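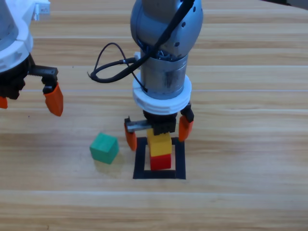 Good afternoon, and thank you for staying until the last talk before coffee. My subject is the question I get from every relative and from most customers: can the machine do my chores yet? I work at Prilum, where we study small handling jobs for homes and for workshops, so people expect a yes from me. My answer today is "some of them, on a good table." Look at the yellow cube on the red one. It does not sit exactly in the middle, it hangs over a little to the left, and the fingers are open on both sides of it. For a tower of two, this is fine. For a tower of five, I would be nervous, and for a pile of soup plates I would leave the room.

(Pause. Leave the slide up during the next part.)

First I want to talk about the word "chore." When I say "clear the table" to my son, I give him three words. Inside those words there are maybe forty small decisions. Which cup is finished? Is the paper napkin garbage or does somebody still need it? Does the butter go in the refrigerator before the plates or after? A child of seven learns this by being told wrong and right for some years. A machine has usually learned one table, with one set of objects, and a person has decided before what "clear" means.

So when you see a result, please ask what was fixed in advance. Cubes are kind objects. They have flat sides and they do not bend. Placing one inside a marked square is a real task and I respect it, but a sock has no top and no bottom, and a plastic bag changes its shape when you look at it.

(Next slide: table of trials. Speak slowly here, the numbers are small on the screen.)

We did 177 trials of a sorting job at the Oksanen workshop in March. The job was to take mixed parts from a shallow tray and put them in the correct bins. These were metal brackets, rubber feet and short bolts. The brackets went well. The rubber feet went well until two of them stuck together. The bolts were bad. In 67 trials a person had to step in at least one time, mostly for a bolt lying against the wall of the tray, where the fingers could not get around it.

I was asked afterward if this is a good result. It depends on who is standing near. Oksanen already has a person at the next bench all day, and for her it is small trouble to push a bolt away from the wall. She told us she would keep the machine for the brackets and do the bolts herself. I think this is a correct reading of the data, and she made it faster than we did.

(If time is short, skip to the kitchen part.)

At Grillitz, which makes lamp fittings, the question was different. They wanted the machine to work at night with no person in the building. There one stuck bolt is the end of the shift. It can happen at 10 p.m. and then you have an expensive lamp stand until morning. We advised them to wait. They were not very happy with us, but they did wait, and they changed the tray to one with sloping walls. I will go back there in the fall to see how it works.

Now the kitchen. In the Simen project we tried three chores in a real apartment: loading the dishwasher, folding hand towels, wiping the counter. Wiping was the best. If you wipe one place twice, there is no harm, and this forgiveness is worth more than a very exact arm. Towels came second – slow, but acceptable if you are not in the room waiting. The dishwasher was last. Every family has its own idea how to load it, and the glasses are thin.

One towel took 900 seconds on a difficult day. That is fifteen minutes. My mother asked why I did not help it.

(Wait for the laugh, if it comes. Drink water.)

What would I buy today with my own money? For a workshop with one repeating part and a person nearby, I would seriously consider it. For my home I would buy nothing yet, except the round vacuum cleaner that I already have, and for that one I still pick up the cables from the floor before it starts.

When you visit a supplier, bring your own object in your pocket. Choose something ugly, for example a glove or a half-empty bag of screws. Ask them to put it on the table in place of theirs, and ask to see ten tries in a row, with the failures too. Write down how many times a hand comes in to help. I have done this at 5 suppliers and only two agreed.

(Last slide: contact address. Questions. Repeat each question in the microphone, the back rows cannot hear.)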